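Robot Software Engineer, Perception and Planning
Wendora – Ferngate office, full time, on site

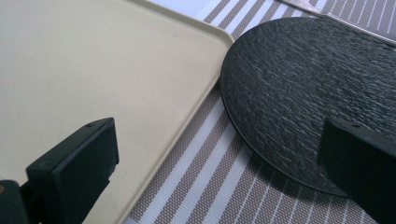 Wendora writes the software that lets a robot arm set and clear a table. We have been working on it for two years and the arm now handles most of what we put in front of it, slowly. We are hiring one engineer to work on the part of the stack between the camera and the motion planner.

The team is small. You would report to Sorcha Dunne, who leads software, and share most of your code with Eoin Noonan, who owns the planner and the gripper control loop. The hardware group sits across the hall and builds the fingers and mounts. You will talk to them a lot, mainly when a calibration file stops matching the hardware.

What the work is

Our training data is recorded at table height with a hand-held gripper, on ordinary tableware: trays, plates, placemats, cutlery. The policy learned from those recordings proposes a grasp, and a planner called Flenero checks it and turns it into a motion the arm can follow. Flenero is written in C++ with Python bindings. The perception code is mostly Python and PyTorch, with a few older C++ nodes that need to be rewritten or thrown out.

The problems on the list for the next several months:

Dark objects behind dark fingers. When a black plate sits under a black finger, our segmentation model tends to merge the two, and the planner then believes the gripper is wider than it is. We have a partial fix using the known finger geometry. It breaks at steep angles.

Rim height on flat ware. Plates and shallow trays give us very little depth signal, and striped or woven cloth underneath makes stereo matching worse. We want an estimate with an error bar that the planner can use.

Shiny cutlery. Highlights move as the camera moves and the tracker follows the highlight.

Replay tooling. A recorded session can be played back through the whole stack, but it takes too long to start and it does not keep the timestamps straight when two sensors drop out together. Everyone here uses this tool daily, so expect opinions.

The first of these is where you would start. Eoin has a branch with the failing cases collected, and a test set you can run on a laptop.

What we need from you

Solid Python, and enough C++ to debug someone else's node and change it safely.
Experience with camera calibration, including hand-eye calibration on a real arm.
At least one perception system you took from training to running on hardware. School projects count if the hardware was real.
Comfort with 3D geometry. You should be able to find a flipped frame without guessing at signs.
Clear written English. We do design notes before large changes and keep them short.

Useful but not required: experience with imitation learning, time spent on a motion planning library, GPU profiling, or having maintained a data pipeline that other people depended on. A degree is fine, and so is no degree.

How we work

Core hours are 10 to 4. The lab is shared, and arm time is booked in blocks through a calendar. There is no on-call rotation. Code review is required for anything that runs on the arm, and speed limits are changed only by Sorcha or Eoin.

You get 24 days of paid vacation plus public holidays, health coverage from the first day, and a relocation payment if you are moving to Ferngate. We can't offer this job remotely – too much of it happens next to the arm. One day a week from home is normal after the first couple of months.

Applying

Send a resume and a short note about a perception bug you tracked down: what you saw, what you tried first, what it was. A page is plenty. Links to code are welcome but we know most people's best work is private.

The process has 4 steps: a phone call with Sorcha, a paid take-home task on recorded data, a half day in the lab, and a final conversation about terms. The take-home is meant to fit in one evening and you may use any library you like.

We would like the new person to start in October and can wait a little for the right one. Applications go through the form on the Wendora jobs page. Please put "Perception" in the subject field so it reaches Sorcha.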